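Cesturach hold their nerve over Powell

Gwilym Powell has told Cesturach he wants to stay, and the club would like to settle it before October. The midfielder, 20, has played nine league games this season and scored in the last 2 he started.

Custport made an offer in the spring and were turned down. Manager Dwynwen Lougher says she expects them to come back.

"He's happy here - that counts for a lot," she said. The last home match drew 406, the best gate of the season.

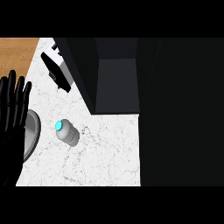 When does his present deal run out?

At the end of next season, with an option for one more year.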